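Trellstead Entraide > Maison > Linge et rangement

Jean noir qui marque au pli + pas de place pour plier, vous faites comment ?

marronglace_77
posté en avril, 4 réponses affichées : non, 3

Bonjour à tous, je fais vite, j'ai la machine qui sonne.

Alors voilà. On a emménagé dans plus petit et je n'ai plus de table à repasser ni de buanderie, rien. Je plie tout sur le lit. Problème n°1, les jeans noirs. J'en ai plusieurs dans la maison, et à chaque fois au bout de deux semaines dans l'armoire j'ai une ligne grise au genou, là où c'est plié. Pas sale, hein, c'est la couleur qui est partie. Ma soeur dit que c'est la lessive (je prends la Dotine liquide, le gros bidon), moi je pense que c'est le pli trop serré, ou les deux.

Problème n°2, la place. L'armoire c'est une Kodberg, 183 cm de haut, achetée avec l'appart quasiment. Étagères de 90 de large, pas réglables (enfin si, mais il manque les taquets). Je mets les jeans en pile, la pile tombe, je remets la pile, elle retombe. Et ceux du dessous sont tout écrasés, forcément c'est eux qui marquent le plus.

Problème n°3, le lit justement. Dès que je pose du noir sur du clair j'ai des peluches. Sur le drap ET sur le jean. Je passe plus de temps à brosser qu'à plier.

Donc en vrac :
- vous pliez les jeans en combien ?
- à plat sur une étagère ou roulés ?
- faut-il les mettre à l'envers pour les ranger, ou juste pour le lavage ?
- les pantalons à cordon, genre pantalon de maison à taille élastique, vous en faites quoi ? le cordon se coince partout
- et sur quoi vous pliez quand vous n'avez qu'un lit ou une petite table ronde ?

J'ai lu qu'il fallait tout suspendre mais je n'ai pas la place, la tringle est pleine de chemises et de manteaux. Et acheter un meuble en plus non merci, on se cogne déjà partout.

Merci d'avance, même pour des bouts de réponse.

tiroirdubas

Salut. J'ai fait pas mal de chambres minuscules, donc je connais. Je réponds dans le désordre.

Le blanchiment au pli, pour moi c'est surtout le frottement. Une pile qui tombe et qu'on remonte trois fois par semaine, ça use toujours au même endroit. La lessive joue un peu, je ne dis pas, mais je laverais d'abord à l'envers, eau froide, tambour pas trop plein, et surtout sans sécher à fond au radiateur. Un jean noir cartonné qu'on plie, il marque. Le secouer avant, le détendre à la main, ensuite seulement le plier.

La surface maintenant. Lit ou table, les deux marchent, mais pas pour la même étape. Le lit pour étaler le noir en grand, à plat, parce qu'il y a de la largeur. La petite table pour plier, c'est plus ferme et on se casse moins le dos. Un tissu clair posé dessus, ça ne me gêne pas, du moment qu'il ne peluche pas - coton lisse, lavé plusieurs fois, jamais de polaire ni d'éponge.

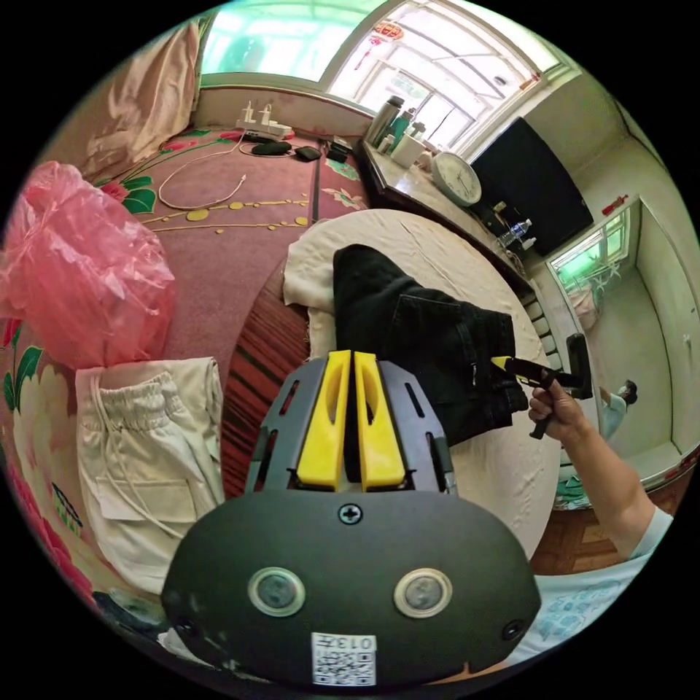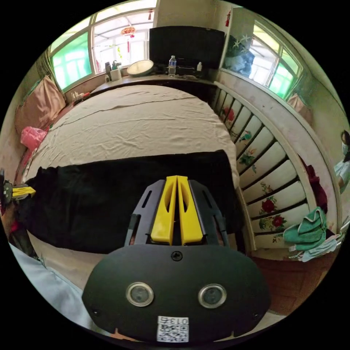
Ensuite le pliage lui-même. Jambe sur jambe, coutures face à face, on rentre la pointe de l'entrejambe pour avoir un vrai rectangle. Là on lisse du plat de la main en partant de la ceinture. Pas en appuyant comme un fer, juste chasser l'air. Puis on remonte le bas des jambes vers la ceinture mais PAS jusqu'au bord, on s'arrête deux doigts avant. Et après en trois, souple. Le pli tombe au-dessus ou en dessous du genou selon la longueur, donc déjà ça tape moins là où le tissu est fatigué.

Roulé : oui pour la valise, bof pour l'armoire. Ça se déroule et ça prend de la profondeur.

Pour vos étagères de 90, arrêtez la pile unique. Deux rangs debout, côte à côte, comme des livres, la tranche pliée vers vous. Rien n'écrase rien, et vous en tirez un sans faire tomber les autres. Si ça penche, un serre-livres ou une boîte à chaussures sans couvercle au bout. J'ai mis des boîtes Mahawong, les grises en tissu, elles tiennent à peu prés mais le fond se creuse, il faut glisser un carton.

À l'envers pour ranger : moi oui pour les noirs, non pour le reste. C'est moche mais le côté qui se voit ne frotte pas.

Pantalon à cordon. Nouer AVANT lavage, un noeud lâche, sinon le cordon file dans la coulisse et bonjour l'épingle à nourrice. Pour plier : on dénoue, on rentre le cordon à l'intérieur de la ceinture, on plie l'élastique à plat sans le tendre. Puis pareil que le jean, en deux, en trois. Ne pas les mélanger avec les jeans, le tissu est mou et ça fait glisser tout le rang. Je les mets à part, avec les pyjamas.

Ah et trier par couleur avant de plier, pas après. Tout le noir d'un coup, puis tout le clair. On brosse une fois entre les deux et on est tranquille. Si vous alternez vous brossez à chaque pièce, c'est sûrement ça votre histoire de peluches.

Je dois filer, si pas clair dites.

marronglace_77

Merci !! Debout sur l'étagère j'y avais pas pensé du tout. Par contre mon étagère est profonde, le rang va se perdre au fond non ?

tiroirdubas

Mettez ce qui sert peu derrière (maillots, pulls d'hiver, la nappe de la belle-mère) et les jeans devant. Ou alors une boîte en profondeur qu'on tire comme un tiroir. Mesurez avant d'acheter svp, j'ai rendu deux fois les miennes.

lingeetcie_ouest

Pas d'accord sur tout.

Le frottement dans l'armoire, mouais. Un jean bouge pas tant que ça sur une étagère. Chez nous la ligne grise venait du lavage : jean mis en boule dans le tambour, déjà plié au genou, essoré à fond, et la marque est faite avant même que vous le sortiez. On ne la voit qu'au moment de le porter et on accuse le rangement. Depuis que j'essore doucement et que je mets un jean de moins par machine, presque plus rien. Même lessive qu'avant.

Pour la Dotine je ne sais pas, je ne l'utilise pas. Essayez juste d'en mettre moins. Le surdosage laisse un voile, sur du noir ça se voit tout de suite, et on croit que c'est la couleur qui part. Test facile : vous frottez la ligne grise avec un gant humide. Si ça s'en va, c'était du résidu. Si ça reste, c'est la teinture et là c'est fichu, à part reteindre.

Reteindre justement : faisable si c'est du coton. Moins beau si y a beaucoup d'élasthanne, regardez l'étiquette. Si c'est marqué 100 % coton allez-y. Les surpiqûres en polyester gardent leur couleur, faut aimer.

Pour plier sur le lit : mettez une planche. Moi j'ai une vieille porte de placard, posée sur la couette, je la range debout derrière l'armoire. Pratique aussi pour les draps housse. Attention aux longueurs, la mienne fait 204 et j'ai pris le lustre une fois en la relevant. Une tablette d'étagère suffit largement.

Et videz le lit AVANT. Bête à dire. Sacs, oreillers, chargeur, télécommande, tout ce qui traîne finit sous une pile. J'ai perdu un chargeur trois semaines dans un rang de pantalons.

Pantalons mous à cordon : crochet derrière la porte. Chez nous ils resservent le soir même, les plier c'est du temps perdu.

pasletemps_mais

Pas tout lu dsl. Cintres à pinces en cascade, on en accroche plusieurs l'un sous l'autre et ça prend la place d'un seul sur la tringle. Pas de pli au genou puisque pas de pli. Par contre sur une armoire de 183 les jambes touchent sûrement le fond, faut pas en mettre trop de suite. Les pinces marquent un peu la ceinture, un bout de feutrine dessous et c'est bon.

Pour les peluches : gant en caoutchouc humide, celui de la vaisselle. Dans un seul sens.

marronglace_77

Test du gant fait. Sur deux jeans c'est parti, sur un troisième non. Donc tout le monde a un peu raison, grr. J'ai baissé la dose, lavé à l'envers, et rangé debout avec une boîte à chaussures au bout en attendant mieux. Ça tient depuis une dizaine de jours. Enfin, la pile de t-shirts à côté est tombée, mais c'est un autre sujet, j'en ouvrirai un.

Pour la planche je cherche. Le voisin avait une tablette blanche, environ 100 cm, il l'a mise à la benne la semaine d'avant, évidemment. Je plie sur la petite table pour l'instant, avec une taie d'oreiller lisse dessus. Les cordons c'est réglé, noeud avant lavage et hop, derrière la porte.

Si quelqu'un a les références des taquets pour les étagères Kodberg je prends aussi, le modèle d'avant avec les trous carrés.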